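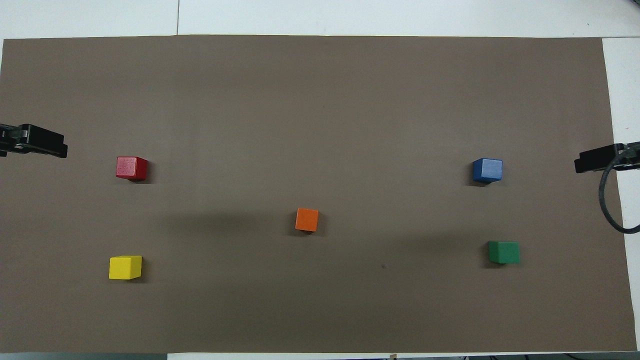
How to Watch a Long TV Series in Story Order

Plenty of shows air out of order. A network holds back an episode, a prequel movie comes out between seasons, or a spinoff starts halfway through and the two shows begin sharing plots. Streaming menus usually list everything by release date, so if you want the story from beginning to end you have to build the list yourself.

I'll use Plevwood for the steps below. It has 64 episodes, one TV movie (The Rorell Winter), and a spinoff called Oller that overlaps with the last two seasons. The same method works for most dramas with flashbacks or crossovers.

What you need

A full episode list with air dates
A spreadsheet or a notebook
A fan wiki or episode guide that gives in-story dates
A first viewing already done, or a high tolerance for spoilers

Step 1: Get every title in one place

Copy the episode list into a spreadsheet with one row per episode. Use four columns: title, season and number, air date, story date. Leave the last one blank for now. Add the movie and the spinoff episodes to the bottom of the same sheet. Don't start a second sheet for the spinoff. You will only have to merge them later.

Step 2: Fill in the story dates you're sure of

Start with episodes that state a date on screen or take place on a holiday. In Plevwood the pilot opens in March, and the school fire is dated in the newspaper Marjorie Parsons reads at the diner. Those are your anchors. Put them in first and leave the rest alone.

Step 3: Place the others between the anchors

Work forward from each anchor. Look for injuries, haircuts, jobs and who is dating whom. If Kettle still has his arm in a sling, you're before the trial. If he's driving the green truck, you're after it. When two episodes could go either way, keep them in air order.

Step 4: Decide what to do with flashbacks

There are two ways to handle an episode that is mostly flashback:

Place it by its framing story, the part set in the present. This is easier and keeps the reveals where the writers put them.

Place it by the flashback itself. This is stricter, but it can give away a mystery several seasons early. The Rorell Winter is the worst case. It takes place before the pilot and names the person in the boathouse.

I go by the framing story and move only the movie. First-time viewers should leave the movie where it aired, between seasons three and four.

Step 5: Slot in the crossovers

Oller crosses over with Plevwood three times. In each case the Plevwood half comes first, even the one time the Oller half aired first. Watch the two halves back to back. The Oller episodes before the first crossover can be watched in a block, right after the season four finale.

Step 6: Sort and check

Sort the sheet by story date, then read down the list looking for people who come back from the dead or leave town twice. My first version had Kettle testifying before he was arrested. Fix those by hand and sort again.

Step 7: Figure out how long it will take

Add up the running times. My list, with the movie and the spinoff, comes to 2587 minutes – a little over 43 hours. At two episodes a night it lasted me most of a winter.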